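Forkine Community Help > Desktops and parts
Old tower opened up, what do I check and in what order?

Posted by mossy_verge
2022-05-08

Hi all, in a bit of a rush so sorry if this is messy. Got an old office tower handed down from my uncle's shop, wanted it for my kid's homework. Powers on, fans spin for maybe two seconds, then off. Then on again by itself. Over and over. No beeps, nothing on the monitor.

Paid $479 for a new monitor and desk so I'm not keen to spend much more. Side panel is off and I've got it lying flat so I can get at everything. Haven't pulled anything out yet apart from the power cord. Don't know what half the cables are for, to be honest the colours mean nothing to me.

Is it worth the bother? And what should I touch first without wrecking it??

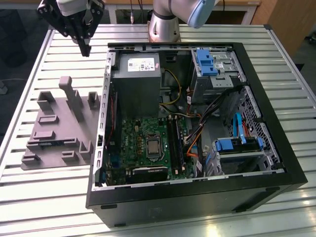
What I've got so far

– black case, power supply is the grey box with the label and barcodes
– optical drive with a blue latch
– two RAM slots next to the processor
– a card in a slot along the bottom of the board
– hard drive cage with blue rails

Would rather not take the processor out unless I have to. Screwdriver and a can of air is all I own. Cheers.

Kittipong Tanasarn
Worth the bother, yes. On-off-on-off like that is very often RAM or power, and both are cheap to check.

Unplug at the wall first. Hold the power button in for ten seconds after. Touch bare metal on the case before you touch anything green.

Then:

Blow the dust out. Short bursts, hold any fan still with a finger so it doesn't spin up.

If there's memory in both slots, take out one stick and try it. Then swap. Push the clips back first and press evenly on both ends when it goes in, should click. A lot of the "dead" towers I get given are just a stick that's worked loose in the back of someones car.

Still looping? Take out the expansion card and plug the monitor into the board's own video socket, if it has one. Have a look round the back.

Next unplug the hard drive and the optical drive, both the power and the thin data cable. The orange and light blue ones are SATA, that's data. Colour makes no difference, they're all the same inside. Take a photo of where each one goes on the board before you pull them – you will forget, I always do.

If it stays on with all that disconnected, put things back one at a time until it plays up again.

If it doesn't, I'd suspect the supply. Don't open the grey box, ever. Read the label for the wattage and swap the whole unit. Some office towers use an odd shape or an odd plug so measure before you buy. I got caught with a Trarnell one that was 2 cm too long and had to send it back.

Leave the processor alone for now.

gumleaf2792
had same thing. was the power button stuck in. wiggle it

dot_in_the_shed
What Kittipong said, but also check the little round battery on the board. Flat ones did odd things on mine, wouldn't start properly till I changed it. Couple of dollars at the supermarket, match the number printed on the old one.

And look at the capacitors (the little cans standing up on the board). Tops should be flat. If any are bulging or have brown crust on them the board is on its way out and I wouldn't put money into it.

For homework I'd set a limit, say up to $400 all up, and past that just buy a refurb. Put an SSD in it if you do get it going, huge diference on an old machine.

mossy_verge
Thanks everyone. Button isn't stuck, checked that. Will do the RAM tonight after tea and report back.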